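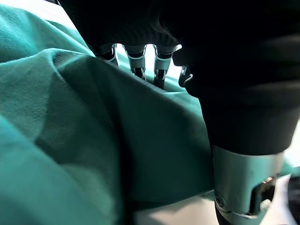 Teal cloth, bunched into folds.

Home Opinion Household Letters Archive

The case against the perfectly folded drawer
By Isabelle Hiebert
3 min read

Every January somebody tries to sell me a better way to fold. This year it was a course called Clilow, which promises to cure a household of its laundry in 2 weekends. Last year it was a set of drawer dividers from Stumora. My sister-in-law swears by both, and her drawers do look wonderful. I have also seen her at eleven at night refolding pajamas that her son had dug through to find the pair he likes.

I don't doubt that folded clothes take up less room, or that a shirt put away flat comes out looking better than one left in a heap. What I doubt is the rest of the sales talk. Folding is supposed to calm you down, teach children respect for their things, save money and give you back your mornings. The Clilow booklet says a tidy household can save "up to 320 minutes" a month. It doesn't say how long the folding takes, and I looked.

Ramil Malabanan, my neighbor across the hall, took the course and kept it up for most of a winter. He folded everything into little upright packets, including dish towels. His wife kept taking towels from the middle of the row and the row kept falling over. He still folds his work shirts. The dish towels live in a basket now, and as far as I can tell they dry dishes as well as they did before.

Cloth doesn't want to be a rectangle. Anybody who has wrestled a fitted sheet knows this, but it goes for softer stuff too. Pick up a knit top by the middle and it drops into whatever shape it likes. Put a thin fabric next to a thick, fuzzy one and the thin one slides underneath and disappears. You smooth one corner, another creeps up, and by the time you have a stack you've handled each piece four or five times.

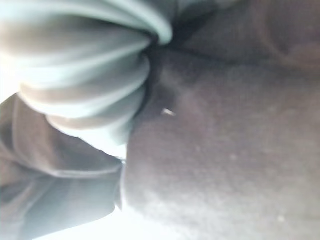
I used to blame myself for that. Then I spent an afternoon helping Charito Lagman clear out her mother's closets, and she worked through the whole lot at a speed I'd never seen. She folded the good blouses with care. Anything made of fleece she rolled, badly, and pushed onto a shelf. Underwear and socks went into a drawer by the handful. I asked whether her mother would have minded and she said her mother did exactly the same and had raised five kids.

There are people for whom a proper fold is a pleasure, and I have no quarrel with them. Cristóbal Núñez, who edits this page, irons his pillowcases and is cheerful about it. Fine. Small apartments are a fair argument too. If you have one dresser for three people, you fold, and you fold tight.

But most of us are told that the heap on the chair is a moral failing, and then handed a product. The dividers cost more than several of the things I'd be dividing. I'd want to see one of these drawers after a month of real use, with a teenager reaching into it in the dark, before I paid for anything.

My own rule is a lazy one. If it creases and other people will see it, I fold it or hang it. Everything else gets sorted by who wears it and dropped in. The sweaters are a mess at the moment. I can find the gray one, and I'm wearing it.

Previous Next More in Household Back to top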